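The Second Dinner
Why more couples are moving the rehearsal dinner to the day after the wedding

By Ryan Lockwood
2018-08-09

The rehearsal dinner used to be simple. The wedding party walked through the ceremony, the groom's parents paid for a meal, a few people made toasts, and everyone was in bed by eleven. Over the past twenty years it grew. Out-of-town guests were added, then slide shows, then a second set of invitations. In Barkville, where I live, it's now common for the Friday dinner to be nearly as large as the reception.

Some couples have started to cut it. They hold a short rehearsal, send people off to find their own supper, and put the money into a late lunch on the day after the wedding.

Wouter Smits and his wife did this in May. They were married at Calloway, a former grange hall on the county road, with 126 guests. The day after, 65 of them came back for lunch. Smits had expected fewer.

"We figured people would want to get on the road," he said. "Most of them had already slept in and missed the hotel breakfast, so they were hungry."

The lunch ran from noon until late afternoon. There was cold chicken, potato salad, bread, fruit and what remained of the cake. Nobody was assigned a seat. The couple wore jeans. Smits said he talked to his own uncle for longer at that lunch than at any time during the wedding, when he had spoken to him for what he guessed was two minutes near the coat rack.

That is the main argument for the day-after meal. A reception is a bad place to talk. The music is loud, the couple is being photographed, and there is always someone waiting behind the person who has reached them.
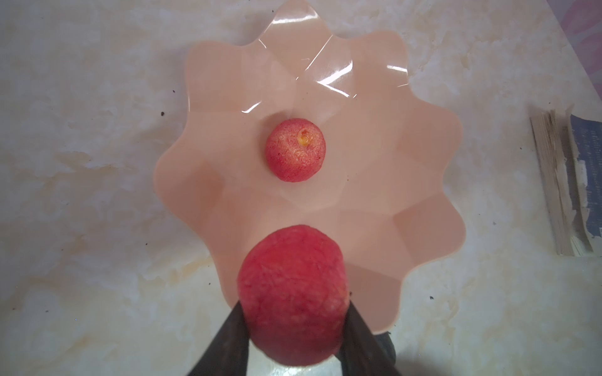 Smits's mother thought at first that dropping the Friday dinner would look cheap. She had hosted one for each of her older children and had a restaurant in mind for this one. She came around after seeing the two prices side by side, and she ended up giving her toast at the lunch, where she said she was far less nervous than she would have been the night before.

The savings depend on where you are. Calloway rents by the weekend, so the hall was already paid for. A couple using a hotel ballroom would likely have to clear out by midnight and find another place. Parks work if the weather holds. A relative's backyard works better, as long as the relative offers and isn't talked into it.

The food is the easy part. Caterers in town told me that cold dishes dropped off in the morning cost well under half of a served dinner. Grolletmont, the bakery on Dukau Street, sells a tray of rolls and small pastries that several couples have used. It needs to be ordered five days ahead, and the shop doesn't deliver before ten.

There are drawbacks. Guests who have to fly home will miss it, and some will feel bad about that. Someone has to set up on a morning when the whole family is tired. Smits and his brother were carrying tables by nine, and he doesn't recommend it. If he did it again he would leave the tables standing overnight and just change the cloths.

Then there is the question of the wedding party. Bridesmaids and groomsmen have often taken a day off work and bought clothes, and the Friday dinner is how they were thanked. Couples who skip it should do something else for them. Smits and his wife took theirs out for pizza after the rehearsal, eight people at one long table, and gave out their gifts there. It was over by eight thirty.

The invitation can be one line on the card that already goes out with the hotel information. Give the place, a start time and an end time. The end time matters - without it, people either leave too early to be polite or stay until the hosts are asleep in their chairs. Ask for a reply, but order a little extra. People who said no tend to turn up once they hear where everyone else is going.

Comments

Marlene T.
We did this for our daughter and the lunch was the best part of the weekend. Put out more coffee than you think you need.

gdw_barkville
My in-laws would never go for it. The Friday dinner is their show and they have been planning it longer than we've been engaged.

Pete
Is Calloway still renting the whole weekend? They quoted us Saturday only.

Contact the editors | Copyright 2018, all rights reserved | Back to top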